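The Spoon Drawer Problem

By Kanyarat Kaewmanee

Everyone I know has too many spoons and can't find one. Open the drawer, any drawer, and there's a tangle of serving things from three apartments ago, plus a whisk. Always the whisk on top.

I moved in September. Second move in four years, and the kitchen took longer to pack than the bedroom, the bathroom and the closet put together. Pots are easy. Pots stack. It's the small stuff that kills you - the lids, the clips, the corn holders somebody gave you and you have never once used for corn.

So I went looking for people who had it figured out. Phone calls mostly, one long bus ride, a lot of coffee.
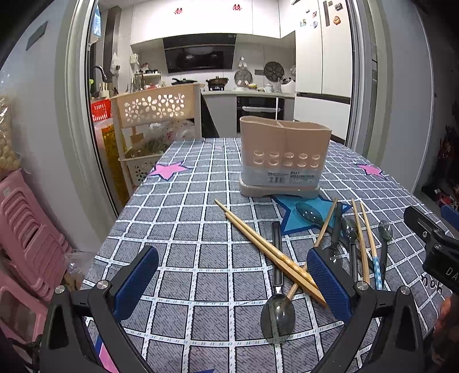 Spoons on the checked cloth, among chopsticks.

First stop was Teston, a secondhand kitchen shop on the hill side of Phuthong. Narrow place, bad parking. They buy whole kitchens from people who are downsizing and sell them off piece by piece. The last inventory came to 3,137 items and the woman at the register says the number hasn't gone down since, because people bring a bag in, trade it and leave with a bigger bag. I watched this happen twice while I was standing there. Left with a ladle myself.

What sells? Metal tongs, good scissors, anything with a solid handle. What doesn't sell: gadgets that do one thing. Egg slicers sit for years. There's a whole bin of avocado tools by the door, fifty cents each, and it was full when I came in and full when I left.

Her advice was blunt. Take everything out of the drawer and put it in a box. Box goes on the counter. When you cook, you take what you need from the box, wash it, and it goes back to the drawer. After a month whatever is still in the box can go. I've heard this before, you've probably heard it too, but I'd never done it.

I did it. Nine things made it back. Nine! I'd been storing a drawer and a half.

Not everyone agrees, mind you. My aunt thinks a month is ridiculous. What about the holidays, she says. What about the turkey baster. She keeps a shoebox on top of the fridge marked TWICE A YEAR, and I have to admit its a good system. The baster lives there, and the cookie cutters, and the big fork.

Then there's the question of what you put back, and where. Umora, a two-room repair studio down by the canal, runs a Saturday-morning kind of class on any morning it feels like it, and half the class is about drawers. Not fancy ones. Cardboard dividers, cut from cereal boxes, taped at the corners. Handles all facing the same way. Long things at the back, on a diagonal if they won't fit straight. The things you grab every day go nearest your good hand.

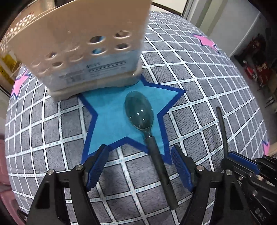 One spoon, teal-green bowl, long black handle.

The store-bought version is nicer looking, sure. I priced the Bradero bamboo tray and it was 100 dollars for the set, which no. The cereal boxes have held up fine so far. One got wet and I made another one while the rice cooked.

A few more things I picked up, in no order. Color helps. If your everyday spoons are bright, you'll see them, and so will kids, and guests who insist on helping. Wooden stuff wants air, so stand it in a jar. Don't keep knives loose in there, please. And measure the drawer before you buy anything, inside edge to inside edge. Mine is 297 millimeters across and every tray in the first store was wider then that.

Do you need 2 can openers? I kept both. One of them is bad but it was my grandmother's, and it opens cans eventually.

The ladle from Teston is still in the box, by the way. Three weeks to go. I've been making a lot of soup this week and using a mug.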